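Gendau Hand Unit
Hand-held gripper for recording manipulation demonstrations

Overview
Specifications
Recording
Replay and export
Ordering

The Gendau Hand Unit records a task while an operator performs it by hand. The operator holds the unit by its grip, closes the fingers on the object and carries out the task at normal working speed. The unit logs the wide-angle view over the fingers, the finger opening and the motion of the hand. No robot is needed in the room during recording. The same finger pads fit the Gendau wrist gripper, so contact geometry is identical in demonstration and replay.

Units can be used singly or as a left and right pair. In paired recording each unit carries a printed marker tag, and the software uses the tag to find the pose of one hand relative to the other whenever the second unit is in view.
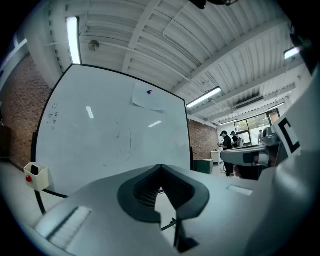 Prarkuvari, December

This page covers hardware revision 2. Owners of earlier units should read the compatibility section before ordering pads or batteries.

Changes from the previous revision: the housing is light gray with a matte finish, the lens sits farther back from the pads, and the finger opening is now read at the same rate as the motion sensor. The charging dock is unchanged.

Specifications
Weight, with battery and pads: 862 g
Motion sensor rate: 200 Hz
Finger opening sensor rate: 200 Hz
Finger drive: manual, trigger operated, spring return
Finger pads: V-shaped, flexible, replaceable without tools
Lens: fixed-focus fisheye
Housing: light gray, matte
Data port: USB-C
Storage: internal, removable by service only
Status indicator: rear of grip
Use: indoor, dry

Recording
Place the unit on the dock and wait for a steady status light. Lift it, hold it still until the light blinks once, and begin. One press of the thumb button starts an episode and a second press ends it. A long press discards the episode just recorded. Discarded episodes are kept in a separate folder until the unit is next docked.

Before the first episode of a session, record a mapping pass. Walk slowly through the work area with the lens pointed at walls, ceiling and furniture. The tracker builds its map from fixed detail such as brickwork, beams, door frames and light fixtures. Large blank or glossy surfaces contribute little, and lamp reflections on them shift as the unit moves. If a whiteboard or glass panel fills most of the view, include its edges and the structure behind it. People walking in the background do not normally disturb tracking.

Repeat the mapping pass if furniture has been moved. A change in daylight at a window does not require a new pass, provided the indoor lights stay as they were.

Lenni Nieminen, who maintains the tracking software, recommends keeping the first and last second of every episode free of contact. Episodes that begin with the fingers already closed are accepted by the logger but will be flagged at export.
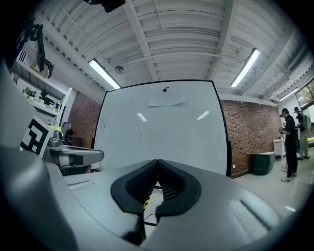 A session is limited to 500 episodes. After that the logger refuses new recordings until the unit has been docked and the session closed. Session names may contain letters, digits and hyphens. Two units paired for bimanual work share one session name and one episode counter, held by whichever unit was docked first.

Marker tags
Tags are printed on rigid card and clip into the panel on the side of the unit. Left and right tags are different and must not be exchanged in the middle of a session. Keep them flat and clean. A bent tag is usually still detected, but the relative pose will be wrong, and the logger has no way to report it. Replacement sheets can be printed from the file in the support area at 100% scale.

Replay and export
Episodes are exported as synchronized video, hand pose and finger opening. The Després converter, supplied with each unit, checks every episode against the joint limits and reach of the target arm and writes a list of those that cannot be replayed. Common causes are a hand path that passes too close to the arm base and wrist rotation faster than the arm allows. Both can be avoided by marking the arm's reach on the floor or table with tape before recording.

The converter does not smooth or retime motion unless asked to.

Compatibility
Pads from revision 1 fit but place the fingertips lower in the view. Do not mix data from both pad types in one session. Batteries are not interchangeable between revisions. The dock accepts both units.

Supplied items
Hand unit with pads fitted
Spare pair of pads
Battery
Dock and data cable
Marker tags, left and right
Calibration card

Ordering
Single unit: GHU-2
Matched pair with two docks: GHU-2P
Pads, pair: GHU-FP
Tag set: GHU-MT

Pairs are calibrated together before shipping and carry matching serial numbers. If one unit of a pair is returned for service, return the other with it.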